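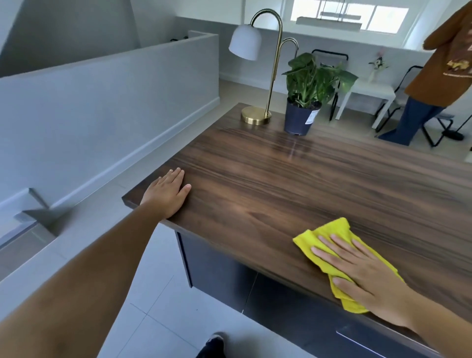
Leif Strand thinks we should buy the robot first and find out what it's for later, and he would like that minuted.

Grullstead would prefer the other order, so we are hiring an equipment planner for our household robotics program. You will work out what wiping a counter costs, arms and spare parts included, and turn 1364 lines of wish list into a budget.

Part-time, 4 months from August. You should be able to read a quote from Forsberg without sighing - or sigh quietly. Experience with leasing is welcome.

Send one page and a spreadsheet you're proud of to Beledach, our hiring office.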